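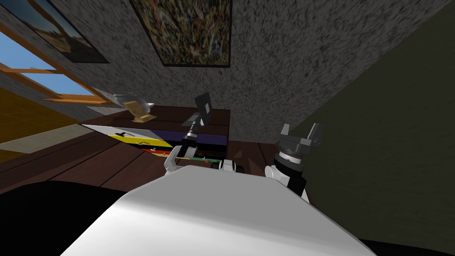

**Chore-readiness checklist, Bister two-armed helper, Kermani room (simulated)**
Second pass, September. Filled in on a Saturday morning with a pot of tea, so please forgive the length of the comments.

Marks: **OK** = happy to go on, **OK-** = go on but read the comment, **NO** = stop and fix, **N/A** = not looked at this time.

The question we were asked by Skinex is whether Bister is ready to be let loose on ordinary household jobs, starting with clearing and dusting the top of a piece of furniture. I have kept to that question as well as I can, though I do wander.

### 1. Room, before the run

- [x] Room loads with walls, floor and window in place. **OK**
- [x] Pictures on the wall fixed and not part of the task. **OK**
 The big speckly one is a nuisance for the vision side, being such a busy pattern, and I'd like it kept in. People do hang busy pictures, and a helper that only copes with bare walls isn't much of a helper.
- [x] Window light on, daylight setting. **OK**
- [ ] Evening light setting. **N/A**
 Please can we have this next time. A good deal of tidying in my house gets done after supper, under one lamp.
- [x] Furniture within reach of both arms without the body having to shuffle. **OK-**
 It reaches, but I had to park the body closer than I'd like. In a real home there would be a chair in that gap, or a dog.

### 2. Arms and grippers

- [x] Both arms move through full range, no contact with own body. **OK**
- [x] Fingers open and close fully on command, left and right. **OK**
- [x] Left and right agree about where the edge of the furniture is. **OK-**
 They agree to within a finger's width, good enough for a box and not nearly good enough for a teacup. I've written this up before and I shall keep writing it up, cheerfully, until it's fixed.
- [ ] Emergency stop with something held. **NO**
 The arm stops, which is lovely, but the fingers relax as well and whatever was in them goes down. A stop ought to hold on. I wouldn't let it near my mother's china until this is changed, and I would quite like to be able to tell her so.

### 3. Picking up and putting back

- [x] Finds items of different heights on one surface. **OK**
- [x] Lifts a small item without nudging its neighbour. **OK-**
 We gave it 55 tries over the week and it nudged something in 18 of them. Most were tiny nudges, the sort you or I make every day and never think about. Still, that is a lot of nudges if the neighbour is a full vase.
- [ ] Picks up thin things lying flat. **NO**
 This is the old trouble! Anything with no edge to get a finger under gets pushed along until it reaches the end of the surface. A person slides it over the edge on purpose and pinches it there. Bister does the sliding very nicely and then forgets why.

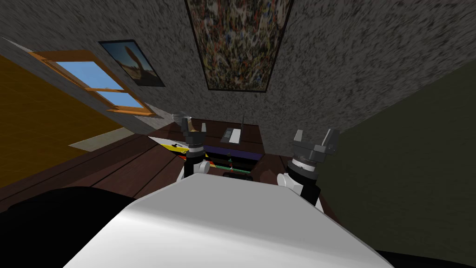 - [x] Leaves alone anything that sticks up and might snap. **OK**
 I was pleased with this one. Aerials, stems and candles are all treated as no-go zones with a little margin round them. The margin could be smaller, as there was one whole corner it wouldn't tidy at all, but I'd sooner have it timid at this stage.
- [x] Puts items back where they came from. **OK-**
 The right place, yes. The right way round, only sometimes. I know some people won't mind, but a household that keeps things facing a certain way will notice by lunchtime.
- [ ] Decides for itself what is rubbish. **N/A**
 Left out by agreement, and I think wisely.

### 4. Wiping and dusting

- [x] Holds the Dredell cloth holder without twisting it. **OK**
- [x] Covers an open surface. **OK**
 It managed 80 per cent coverage in the simulator's dust map, the missing part being the strip along the back, as you'd expect.
- [ ] Works the cloth into grooves and corners. **NO**
 Straight across the top every time. I do understand that corners are hard. I'm not terribly thorough with them myself.
- [x] Presses gently enough. **OK-**
 Gentle on the flat, firmer than I'd like near edges.

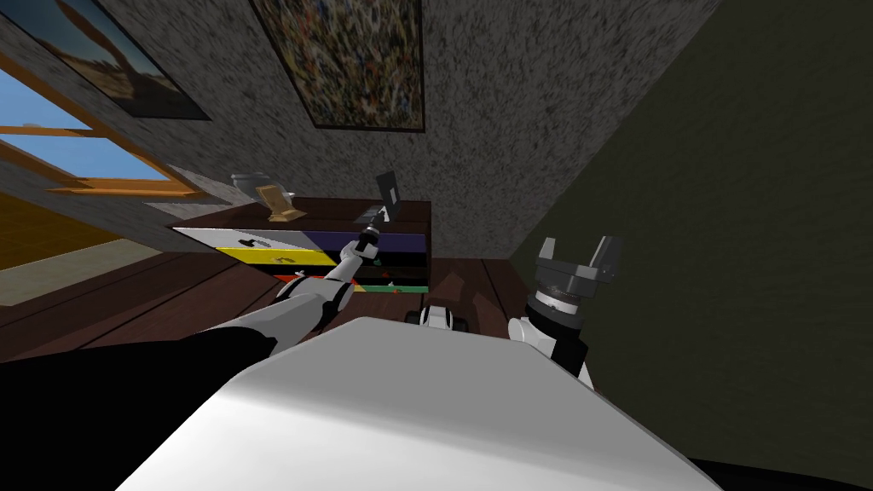

### 5. Time

- [ ] Whole job done in a time a household would put up with. **NO**
 The best full run, clear, wipe and put back, took 499 seconds. I did the same sort of job on my own sideboard while the kettle boiled. To be fair to Bister, it doesn't need the kettle, and if it worked while everyone was out I suppose the time would matter very little. The stop-and-hold problem matters far more, particularly with the house empty.

### 6. Inspector's summary for Skinex

Can it do the chore yet? Some of it, in a room we built, with things we chose. Lifting and replacing is coming along nicely. Thin items and corners need proper work, and the stop behaviour in section 2 must be put right before anyone books time on the real arms.

**Overall: NO, with encouragement.**

For next time:

- [ ] evening light
- [ ] a chair in the way
- [ ] something soft to fold, even just a tea towel
- [ ] stop-and-hold retest, both arms
- [ ] smaller margin round upright things, one step at a time please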